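3 min read

Moved the last of the kitchen boxes over to the new place on Colline. Posting as I go so I remember what I did for next time.

1/ The old kitchen had one long run of cabinets and a pantry. The new one has two upper cabinets and a drawer stack. Something had to go. I gave myself a day to sort it and it took most of the evening too.

2/ Started with pans. I had kept every pan I ever bought, including a grill pan with a loose handle that I stopped using in May. Kept the black frying pan and the big pot. The grill pan and a saucepan with no lid went in the donate box, then the grill pan came back out and went in the trash. Don't donate a loose handle.

3/ Utensils next. I own too many spatulas. The rule I used: if two tools do the same job, keep the one I reach for. That got rid of a whole jar of stuff. The wooden spoons stayed because they were my aunt's.

4/ Lejla Mujić asked under my last post where I got the drawer dividers. They're Skidus, the adjustable kind. You squeeze them and they spring out to the sides. They hold fine in the shallow drawer. In the deep one they slide when you pull it open fast, so I put a strip of shelf liner under each end.

5/ Condiments. Anything past its date went. Anything almost empty got combined or used up that week. I ate a lot of eggs with hot sauce. The mustard I thought I was out of was behind the rice.

6/ Dishes were the hard part. We had a full Sandano set for company plus the everyday plates. The set is in a box on top of the fridge for now, wrapped in dish towels, and that saved me buying paper. If it's still up there in a few months I'll ask my sister if she wants it.

7/ Shelf paper: bought one roll of Verhoeven, 20 inches wide. It was wider than the cabinets, so every piece had to be trimmed. Measure the shelf first. I used a metal ruler and a utility knife on the back porch, then wiped everything down before laying it.

8/ Someone asked what the movers cost. It was 620 for the truck and two people, up to four hours. We finished inside that. The kitchen boxes were the heaviest thing on the list after the couch. Next time I'd put the cast iron in with the pillows.

9/ Still on the to-do list: a hook for the colander, a second shelf in the cabinet over the stove, and a lid for the trash can that closes all the way. I also need to call the landlord about the drip under the sink.

10/ Last one. Sorting goes faster for me when everything is out of the cabinets and on a table, with open space left to one side. In a cabinet I only look at the front row. Set out flat, I can go one thing at a time: the green slotted spatula across the black frying pan is a keep, both of them. The ketchup goes to the fridge door, and the pinkish-purple plate it's lying on goes in with the everyday ones, low enough for the kids to reach. The colander waits for its hook.
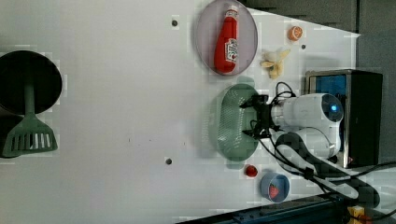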